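Pulley Bins: hand-held gripper recordings of storage bin handling

Version notes and data card. Last edited 11/11/2022.

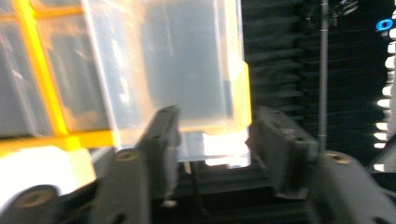
Pulley Bins is a set of 893 short recordings of one chore: taking a plastic bin out of a storage unit and putting it back. We made it to help answer a narrow question. Can a policy trained only on hand-held gripper recordings do a job that people in stockrooms and garages do all day without thinking about it? So far the answer is "sometimes," and the details are below.

What is in the set

Each recording covers a single pull or a single return. A person holds the gripper tool and works at normal speed. The camera is mounted on the tool, so the fingers stay in view and the rest of the room moves. Recordings were made at two sites, Salinas and Dridedton. The Salinas part is larger. The Dridedton part was added later and has more variety in lighting.

Files are grouped by site, then by session. Every session folder has the video, the gripper width over time, the tool pose, and a plain text note written by the person who did the recording. The notes are uneven. Some are a full paragraph and some say "ok."

Labels

Pull, return, regrasp, drop, abandoned. A recording can have more than one label. We kept the drops and the abandoned tries. If you only want clean demonstrations, filter on the label file before training.

Known problems

Motion blur is common, mostly during the first part of a pull. We did not remove blurred clips.

Translucent bins are hard. Depth estimates on frosted plastic are poor, and bright light behind a bin can wash out its lower edge. Pose tracking also drifts when the camera is close to a large, plain surface.

Gripper width was logged with the wrong offset in 8 sessions. These are marked in the session list. The fix is a constant and the loader applies it by default.

Loads are light. Nothing here tells you how a machine would do with a bin full of hardware.

Baseline

We trained a simple imitation policy and ran it on a Voltier arm for 200 trials, using a storage unit that does not appear in the training data. It finished 120 of them. Most failures happened at the return. The arm would bring the bin up to the opening at a slight angle, catch a corner, and keep pushing. A person feels the corner catch and tilts the bin back. Our policy has no force input and never learned to do that.

Pulls went better, but they were slow. We would not call this chore solved, and we would not leave the arm alone with a shelf of anything breakable.

Intended use

Research on grasping and insertion, and on learning from hand-held tools. The set is too small and too narrow to be the only training data for a product.

Still to do

Heavier loads, lids, and bins that stick. A second release is planned for December if the force readings turn out to be usable. Bug reports should include the session folder name and the loader version.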